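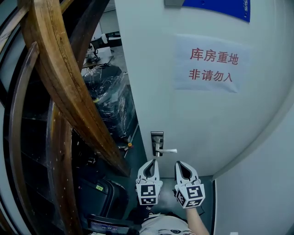
Skultell Door Module: Frequently Asked Questions

What does the module do?
It takes head camera video and gripper poses and outputs a handle pose, a hinge side and an opening arc. The planner turns the arc into waypoints for the arm and base.

Which handles are supported?
Lever handles and fixed pulls. Round knobs are detected but not planned for. Set allow_knob to true to get the pose without a plan.

How is the gripper pose computed?
From the square markers on the cube blocks under the fingers. At least one face must be readable. If both cubes are lost for more than 14 consecutive frames, the segment is flagged and left out of training.

My door is already partly open. Do I need a separate mode?
No. The opening angle is estimated first, and the unlatch step is skipped above 3 degrees. To force the step, set always_unlatch.

Does the module read signs on doors?
No. Text is ignored, in any language. A restricted room has to be marked as a keep-out zone in the Nassar map editor. The planner will otherwise treat the doorway as free space.

Why does the hinge side come out wrong on some doors?
Usually the far edge of the door is out of view or there is clutter close to the near edge. Step back and record again, or set hinge_side by hand in the Manier config file.

Shiny plastic wrap behind the door shows up as holes in the depth map. Is this a bug?
It is a known limit of the depth filter. Turn on fill_specular. This adds 39 ms per frame.

How many recordings are needed to tune for a new building?
Our default model was tuned on 153. Start with the default and add your own only if handle error stays above the limit in the Zavden report.

Can I run it without a GPU?
Yes, for offline replay only.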